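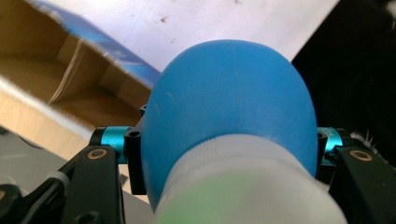

Blue dome, cloudy white collar, a touch of green behind it. Bottles of all sorts pass over our table all day.

Packing table help wanted at Gutgate (part-time, mornings, starting in February)

Hello, and thank you for stopping to read this. We are Gutgate, a small packing workroom on the upper floor of the old Dekholm building, and we are looking for 2 more people to join us at the long table. The job is putting bottles into boxes, and boxes into bigger boxes, and doing it nicely enough that whoever opens them at the other end is pleased they did.

Most of what we pack arrives in crates from Siqueira, our main supplier, and it comes in all sorts: squat ones, tall ones, ones with pump tops and ones with plain caps, clear, cloudy, blue, green. Somebody has to take each bottle out, give it a look over, check the label is on straight and the barcode hasn't creased, wipe it if it needs wiping, and match it to its carton. On a good morning the whole table gets through 600 between tea and lunch, and on a bad one we get through a lot fewer and talk about it afterwards. There is no target for each person and there never has been.

You don't need to have done this before. Welington Rezende, who runs the table, came to us from a bakery and still folds a carton the way you would fold a cake box (very quickly, and with a little tap on the lid). He will sit beside you for your first few mornings and show you how we go about things. What we'd love is someone with careful hands who doesn't mind doing the same thing many times over, and who will speak up when a bottle looks scuffed or a cap isn't sitting right. Reading small print comfortably, with or without glasses, is a real help, as some of the lettering on the cartons is tiny and we do have to check it.

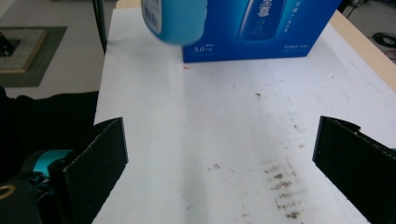
A pale blue bottle and a royal blue box at the packing table.

As you can probably tell, the table gets used! We cover it in white so that small things show up, and of course the marks show up as well, so part of the job is wiping down and changing the cover at the end of the morning. Everyone takes a turn, me included.

The hours are 8.30 to 12.30, and the contract is for 32 weeks to begin with. We very much hope to keep people on after that, and several of us started in exactly this way, but I would rather not promise it before I can. Pay is weekly and is the same for everybody at the table. The workroom is up one flight of stairs, with a goods lift you are welcome to use, and the number 54 bus stops at the end of the road. You can sit or stand as you like, and we have stools in two heights.

Fragrance is worth a mention too. Some of what we handle is scented, and although the windows open, please do think about it if strong smells bother you.

To apply, drop a short letter in at the Stirkari shop downstairs, marked for Viera Říha. Tell me a bit about yourself, which mornings you can manage, and anything you have done with your hands that you were pleased with, paid or not. A page is plenty. I read every letter myself and will ring you to arrange a visit, when you can see the room, meet the others and try packing a few boxes before you make up your mind.

Viera Říha
Gutgate packing room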